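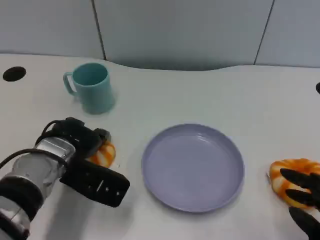
Mug and round plate. Photo: Aniela Nowakowski

Mug and plate set

A mug and plate set, also called a tea-and-toast set or a morning tea set, is a small group of tableware made up of one mug and one plate for a single person. It is used for breakfast, morning tea, snacks and light lunches. The two pieces may be sold together in a matching pattern or put together by the owner from separate ranges, in which case they often differ in colour. The set is distinct from the cup and saucer, where the plate-like piece is shaped to hold the cup and is not meant for food.

Terminology

In Australian households the word "mug" covers most straight-sided or tapered drinking vessels with a handle that are used without a saucer. "Cup" is used loosely for the same object in speech, as in "a cup of tea", but shops generally keep it for smaller vessels. The plate in a set is usually sold as a side plate, a bread and butter plate or a salad plate, the names varying with the maker as well as with the size. A plate with a deep floor and a standing rim may be listed as a coupe plate or a shallow bowl, and there is no firm line between the two.

Form

Mugs are made either as plain cylinders or with walls that taper towards the foot. A taper makes the mug wider at the rim, so that it cools a little faster and is easier to wash by hand. Handles are most often C-shaped, with both ends joined to the wall. Other forms include the ear shape, the squared loop and the small ring handle suited to one finger. The handle is the weakest part of a ceramic mug, and breakages tend to occur at the joins.

Plates in sets of this type are commonly round. The flat inner surface is called the well. Around it is either a broad, sloping border, found on traditional dinnerware, or a short raised rim like the lavender plate in the photograph has. The raised rim keeps crumbs and sauce on the plate and gives the fingers something to hold when it is lifted from a table. A broad border leaves less room for food but makes the plate easier to carry with the thumb clear of the meal.

The underside of a ceramic plate normally has a foot ring, a low ridge on which the piece stands. Where the ring has been left unglazed it can scratch a soft tabletop or the plate beneath it in a stack.

Materials

Stoneware, earthenware and porcelain are the usual ceramics. Earthenware is fired at the lowest temperatures of the three and chips most readily. Stoneware is denser and heavier for its size. Porcelain can be made thin and is generally the most costly. Enamelled steel is used for camping and for outdoor kitchens, where its low weight and resistance to breakage outweigh the fact that the handle becomes hot.

Plastics are common in children's ware, in caravans and on boats. Melamine is hard and takes a glossy finish, but most of it is not suited to microwave ovens. Polypropylene is softer, more flexible and often safe to microwave, though it may stain with tea or tomato. Plastic and glazed ceramic can look much alike from a distance when both are finished in one flat colour.

Colour

Tableware was for a long period sold to households chiefly in full matching services. Buying single pieces in plain colours, known in the trade as open stock or mix-and-match, allows a broken item to be replaced without finding an old pattern. It also lets each member of a household keep to one colour.

Muted shades such as teal, sage, lavender and dusty pink are widely offered for this purpose, as they sit together without matching exactly. Some mugs are finished in a lighter shade inside than outside. A pale interior shows the strength of tea or coffee more clearly and makes tannin stains easier to see. Pale plates show knife marks as fine grey lines, which are commonly traces of metal left on the glaze and can often be removed with a mild cream cleanser.

The Bradden range of the tableware maker Duder was sold as open stock, with the mug and the side plate listed separately under one pattern number, 1207. Its designer, Xiaoqing Feng, kept the handle and rim the same throughout the range and varied only the glaze. The plates were sold nine to a carton.

Laying out

There is no fixed arrangement for a mug and plate set. In everyday use the plate is placed in front of the person and the mug to one side and slightly further back, clear of the elbow. Right-handed people mostly put the mug on the right with the handle turned outwards. The order is reversed for left-handed people. When food is served before the drink, the mug may be left well back on the table until it is wanted.

On office desks and other tables fitted with a cable hole, the mug is best kept away from the opening, as spilled liquid can run through it to the power boards and leads below. A white or other light tabletop may mark under a wet foot ring, particularly with coffee. Coasters are used to prevent this, and a cork or felt mat large enough for both pieces is sometimes supplied with boxed sets.

Care and storage

Glazed stoneware and porcelain are generally suitable for the dishwasher unless they carry metallic decoration. Mugs are placed upside down on the top rack and plates upright in the lower one. Tea stains are removed with bicarbonate of soda and a damp cloth. A ceramic piece with a crack through the glaze should no longer be used for food, as the exposed body is difficult to clean.

Plates are stored flat in stacks, with paper or felt between pieces that have rough foot rings. Mugs are kept in a single layer, on hooks, or stacked two high where the shape allows. Hanging mugs by the handle saves shelf space but places the whole weight of the piece on the joins.

See also

Bread and butter plate
Coaster
Cup and saucer
Enamelware
Open stock

Article by Teodor Lis, revised by Aleksandra Witkowska. Last changed 3 Jun 2026.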